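Chips links, Kekse rechts

Warum Roboter an Aufgaben hängen bleiben, die jede Aushilfe am ersten Vormittag lernt

Von Morenike Dauda

Der Satz fällt auf jeder Messe, meistens vor dem Kaffee: In zwei, drei Jahren räumt die Maschine das Regal ein. Ich höre ihn, seit ich über Automatisierung schreibe, und die zwei, drei Jahre sind nie kürzer geworden.

An einem Dienstag sitze ich bei Kotero in einem fensterlosen Raum und sehe einem Greifarm zu, der Tüten sortieren soll. Zwei Kartons, zwei Sorten Ware. Efe Okoro, der hier die Versuche leitet, hat mir vorher am Telefon gesagt, ich solle mir nicht zu viel versprechen. Das hat mich eher neugierig gemacht als jedes Werbevideo.

Kotero will Retouren und Bruchware aus kleinen Lebensmittellagern vorsortieren lassen. Das ist Arbeit, die heute jemand nebenbei macht, schlecht bezahlt, im Stehen, oft nach Ladenschluss. Auf dem Papier ein dankbarer Fall für eine Maschine. Jede Tüte gehört in genau einen Karton, und was in welchen kommt, steht vorne drauf, mit rotem Stift auf Chinesisch: links Kartoffelchips, rechts Kekse. 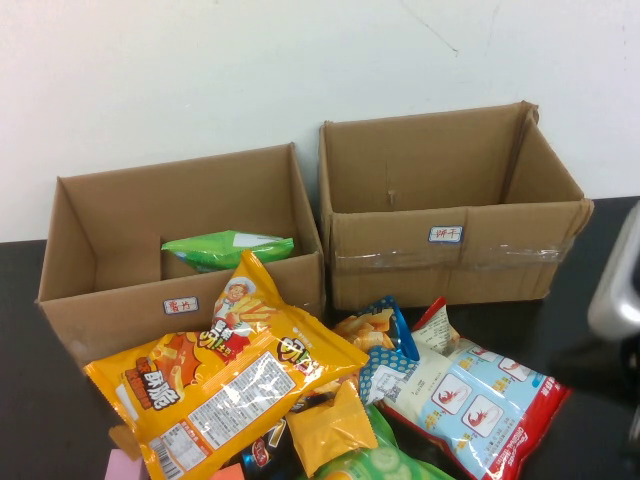 Lesezeit: 4 Minuten

Die Schwierigkeiten fangen bei der Tüte an. Ein Stahlteil hat eine Form, und die behält es. Eine Snacktüte ist ein Luftkissen mit Krümeln darin, sie gibt nach, knickt, rutscht über die Nachbartüte. Wer zu fest zupackt, verkauft hinterher Paniermehl. Wer zu locker zupackt, hebt nichts hoch. Dazu die glänzende Folie, auf der jede Lampe einen weißen Fleck hinterlässt, wo das Bilderkennungssystem gern ein Etikett hätte.

Und dann die Frage, was überhaupt wohin gehört. Eine Packung mit aufgedruckten Garnelen, ist das ein Chip? Frittierte Stangen mit einem Koch auf der Vorderseite? Okoro zuckt mit den Schultern. »Meine Tochter sagt Chips. Das Modell sagt mal so, mal so.« Für die Waffeln sei der rechte Karton vorgesehen, das klappe inzwischen ordentlich.

Was heißt ordentlich? Ich bekomme Zahlen, immerhin. Von 1,936 protokollierten Griffversuchen — so steht es in der Tabelle, mit englischem Komma, gemeint sind knapp zweitausend — endeten 549 damit, dass die Tüte nicht dort lag, wo sie hinsollte. Das ist mehr als jede vierte. Eine Aushilfe mit dieser Quote wäre nach der Probeschicht wieder zu Hause.

Titilayo Uzor hat bis April für Jekus gearbeitet, einen Anbieter von Greifsystemen, und berät heute Betriebe, die solche Systeme kaufen wollen. Vielen rät sie ab. »Die Vorführung läuft immer mit ausgesuchter Ware auf leerem Tisch«, sagt sie. »Im Lager liegt alles übereinander, und der Karton steht schief, weil ihn einer mit dem Knie verschoben hat.« Sie fragt Verkäufer seitdem nur noch nach einer Sache: wer eigentlich kommt, wenn der Arm stehen bleibt, und was diese Person pro Stunde kostet.

Bei Adeleke, einem Großhändler mit zwei Hallen, kennt man die Antwort. Dort lief ein Gerät der Marke Skusau probeweise in der Spätschicht. Schichtleiterin Asabe Ibrahim hat es 30 Tage lang ertragen, so drückt sie es aus. Danach sortierten wieder ihre Leute. »Ich hatte vorher einen, der Tüten einräumt. Dann hatte ich einen, der dem Roboter beim Einräumen hilft.«

Garba Okafor, der bei Kotero die Software schreibt, hält das für eine Momentaufnahme. Die Modelle lernten schneller als früher, neue Verpackungen brauchten nur noch roughly 30 Beispiele, sagt er in dem Deutsch-Englisch, das in der Branche alle sprechen. Vor Kurzem sei das ein Vielfaches gewesen. Ich glaube ihm das. Ich glaube nur nicht, dass daraus folgt, was in den Prospekten steht.

Zwischen einer Tüte, die meistens im richtigen Karton landet, und einer Küche, in der jemand die Einkäufe verstaut, liegen ja noch ein paar Dinge: die Schranktür, die klemmt, das offene Mehl, ein Kind, das dazwischengreift. Kotero wirbt auf seiner Website trotzdem mit dem Haushalt. Okoro sagt, das habe das Marketing geschrieben.

Einen Termin für den ersten zahlenden Kunden wollte er mir nicht nennen. Er lud mich ein, in einem halben Jahr wiederzukommen, dann mit Konservendosen. Die seien einfacher.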